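# Re-squaring the grippers on a two-arm garden bench cell

I look after the table we call Danladi - two arms, one wooden top, a pile of garden stuff - and the job I get asked about most is what to do when a gripper starts closing crooked. You don't need to pull the arm off. Set aside an hour, get a 2.5 mm hex key, a paint pen and a clean rag, and do it on a Sunday if you can, when the other tables are quiet!

## Before you touch a screw

Park both arms, cut motor power, and leave the controller on so you can still read joint positions. Write the finger readings down on paper. My left gripper should read 67 when it's fully closed and 964 when it's fully open. If yours is off by a couple of counts, leave it alone and go have a coffee.

Then wipe the finger pads. I mean it, half the "crooked gripper" tickets I get are sap and dust (Alfie Bellamy once swapped a whole motor over a bit of dried potting mix, and he still hears about it).

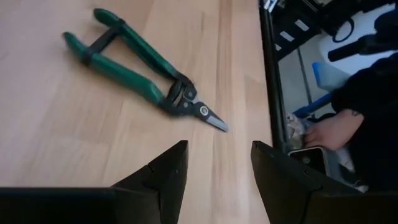 Next, loosen the two screws at the root of each finger, a quarter turn and no more. Close the gripper by hand until the pads meet, hold them there, and snug the screws back up a little at a time, going side to side. If you do one all the way first, the finger walks and you get to start over. Put a dab of paint pen across each screw head and onto the body so you can spot one backing out later.

## Setting the zero

Motor power back on, hands clear. Jog the gripper closed at the slowest speed, then open the Eltis panel and hit Set Closed. Do the same for Set Open. The panel wants a number between 0 and 1,000 for grip effort. I run 741 for hard things and drop it a good bit for anything breakable.

Now check the cables. Run the wrist through its whole range and watch the loops the entire way - they need slack at the far end of the reach, and they shouldn't rub on the finger roots. If one goes tight, undo the nearest tie, feed a little cable through from the base side, and tie it again.

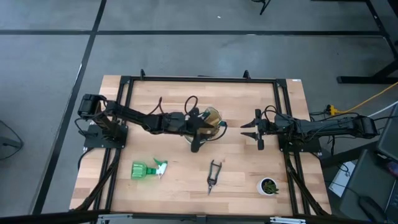

*Words and bench work: Minttu Nieminen*

## The pick check

I always finish with things people would really pick up. Glass first, at low effort: grip, hold for a slow count of ten, set it down. You're looking for a slow twist, which tells you one pad is landing ahead of the other. Go back and redo the finger screws if you see it.

Then shears, which are a great test (long, shiny, heavier at one end). Try them closed with the strap on, then open, and come at them from a couple of different angles. Stay on the handles and keep the pads off the blades, or you'll be buying new pads from Grulby again like I did in June.

Last is something soft. Cloth hides a bad zero better than anything, so come straight down on it, close, and lift just an inch. If it slides out one side, your closed reading is wrong even if the panel says it's fine.

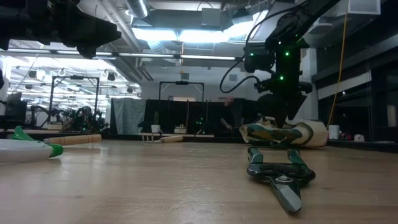 *Soft-item check: gripper down at the fabric bundle, with the shears in the foreground.*

## If it drifts again

Look at your paint marks first. If they still line up, the screws haven't moved and you're probably looking at worn pads, so swap both at once, never just one. If the marks have shifted, take the screws out one at a time, clean the threads, and put them back with a tiny drop of the removable threadlocker. Let it sit overnight before you run anything.

Save the new readings under the table's name, then tell whoever has the next shift. For Danladi that's usually Asabe Olatunji, and she'd like a note with both numbers on it, please.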